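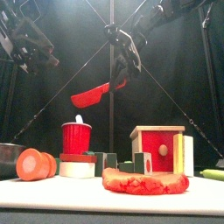 Section 2. Before you order anything

I've set up the Jarkden bench twice now, once badly, so let me save you some money. Do these steps with a pencil and a tape measure, before you open the Ritia price list.

1. Pick your tasks first. Write down what you want the arms to pick up in the first month, and keep it to things you can buy at a toy store.

2. Measure the table. You want a flat top with space between the arms for props, and space behind for the frame posts. My first table was too shallow and I ended up giving it away.

3. Price the arms as a pair. Buying one now and one in December sounds careful, but you pay shipping twice — I did!

4. Set aside $198 for props and consumables. Cups, blocks, play dough and a tray or two go a long way, and you'll be replacing the dough a lot.

Note: Paora Goodwin at the Clollaldale shop keeps spare finger pads in stock. Order extras with the arms, they're cheap and the wait for a second parcel is a pain.

5. Decide on wrist cameras now. Adding them later means pulling cables back out of the arm, and that ate almost 100 minutes of my evening.

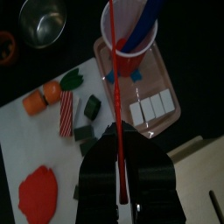 Wrist camera view, gripper holding a thin red stick near the cup.

6. Try thin things as well as chunky ones before you settle on fingers. If your list is all blocks, the basic Min set is plenty. If it has sticks or straws on it, get a quote for the narrow set too.

Caution: Don't spend the whole budget on hardware. Leave room for a second power strip and an emergency stop you can reach from your chair.

Prices checked October 2, 2021. Go on to Section 3 once your quote comes back.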